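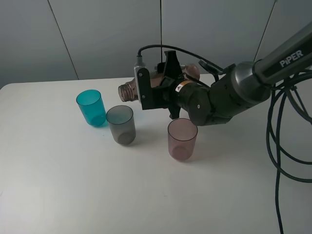

Translucent cups and an uncapped bottle at the white table, Bristham site.

Call for participants: pouring and table-setting study

Andier is recruiting adults for a study of how people pour drinks and set out drinkware at a table. Sessions are held at our Bristham site, Room 906. The study is led by Diệp Hầu.

Background
The study looks at ordinary handling of light, see-through cups and bottles: how far from the rim a person holds the neck of a bottle, how close together cups are placed before pouring, and at what point a person stops. Earlier sessions used opaque mugs. The current series uses tapered cups in tinted, see-through material, which lets the person pouring judge the fill level through the side as well as from above. We want to know which of the two views people rely on, and whether the tint of the cup changes the answer.

What you will do
You will attend 2 sessions on separate days. In each session you will stand or sit at a table and complete a series of short tasks:

Place cups where you would normally put them for guests.
Pour water from an open bottle into each cup to a level given by the study assistant.
Move filled cups to marked positions.
Empty the cups into a basin and return everything to the starting layout.

Only water is used. You will not be asked to drink anything. Each session takes 90 minutes, including a 30 minute break and a short questionnaire on the bottles and cups you have at home. Spills are recorded as part of the data and do not count against you.

Who can take part
Age 18 or over.
Able to lift and tilt a full bottle with one hand. Left-handed participants are especially needed.
Normal or corrected vision. Color vision differences do not exclude you, but please state them on the form – the cup tints are part of the test.
No injury to the hand, wrist or shoulder since March.
Not employed in food or drink service at present. A separate group for servers and bar staff is run by Karagiannis and has its own form.

Please wear short sleeves or sleeves that stay up when rolled. Remove rings and bracelets before the session. A locker is provided.

Payment
Participants receive a fixed payment after the second session. If you withdraw after the first, half is paid. Travel within the Bristham transit area is refunded against receipts.

Data
Hand and arm movements are recorded during the tasks. Faces are not kept in the stored files. Records are held under a participant number, and you may ask for yours to be deleted until the analysis starts.

How to apply
Request the screening form by phone at extension 877 or in person at the Trulska desk on the ground floor. Quote "Pouring study" and give the hours when you can be reached. Completed forms must be returned by 15 July 2025. Applicants who meet the criteria will be offered session times in the order in which forms arrive.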